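Wiping a plate is a planning problem, says the engineer behind Butik

The software lead at Vastix came to two-armed dishwashing from warehouse picking, and she says the move made most of her old code useless. "In picking, you know when you're done. The box is in the bin," she said. "With a smear on a plate, somebody has to decide what done means, and that somebody is the planner."

Her team writes Butik, a control stack that takes in camera views and decides where each arm goes next. The wrist view is the one she trusts for residue. Green film on a white plate is easy for it. Liquid on a glossy red tray is harder, and glare makes it worse.
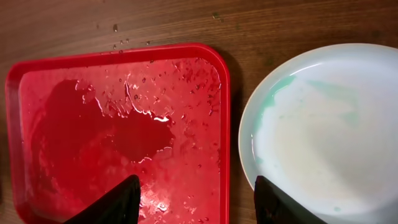

Galtura, 9/14/24

She spent most of our talk on shine. "A droplet and a highlight look the same to a model that sees one picture at a time," she said. "We used to throw those pixels out. Then the planner thought the tray was clean." Butik now keeps a map of doubtful spots and asks for a second look from another angle before it commits the sponge. The second look costs 300 milliseconds, and she considers that cheap.

The arms are planned together. An earlier version gave each arm its own planner and a lock on the shared space, and one arm would often wait for the other to leave. The current one searches over both at once, with the held dish treated as part of the arm that holds it. It runs 29 candidate motions per cycle and drops any that brings a cable near the other gripper.

Force is handled lower down, in a loop she did not want to change. "The planner says press. It doesn't say how hard. That number lives in the controller, and I'd like it to stay there."

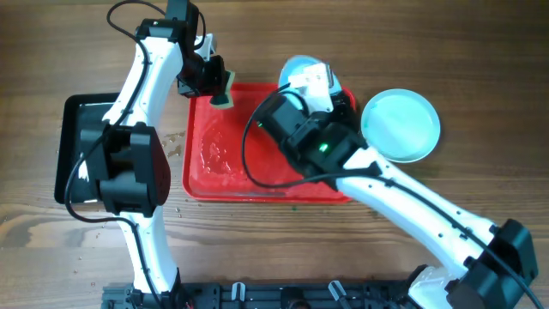
Gashi, who has read the planner code, thinks the split is a mistake, and told us that pressure ought to be planned along with the path, since a dish held in the air gives way in a manner that one lying flat on a table does not.

She has heard the argument. "It's fair," she said. "We tried it in a branch. The search got three times slower and I couldn't tell why it picked what it picked." The branch still exists.

Her tooling is plain. Every run is logged, and a replay program steps through it with the map drawn over the camera view. There are 355 runs in the test set, and a change to the planner has to get through all of them before it is merged. The next release is due in December and will let an operator mark a spot by hand and send the sponge back to it.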